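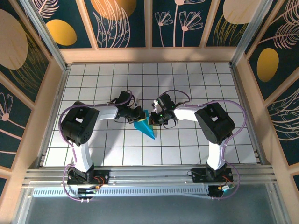
Re: grout haze on the Zivance job

Marcela – sealer first, then haze remover? No, other way round. Haze remover, rinse, let it dry overnight, then seal. Did 77 sq ft of white last August and sealed too early, had cloudy patches all winter. Square white tile with thin dark lines like on that table top is the worst for it, every smear of pigment shows. Wipe diagonal, not along the joints, and change the water way more than you want to.

Marcela Danko wrote:
> Used the Fledimia charcoal, unsanded. Looks great wet but
> there's a gray film on everything now. Do I seal over it or
> will that lock it in? Have 2 bottles of the Makori sealer here.

Yes it locks it in. Don't ask how I got it off. One bottle should be plenty for a backsplash, keep the other for teh hall floor.

Also test the remover on a spare tile, some glazes dull. If the film's still there after 2 rounds call the Emau counter and ask for the stronger stuff – gloves, windows open.

Running out the door, more tonight

Morena Sala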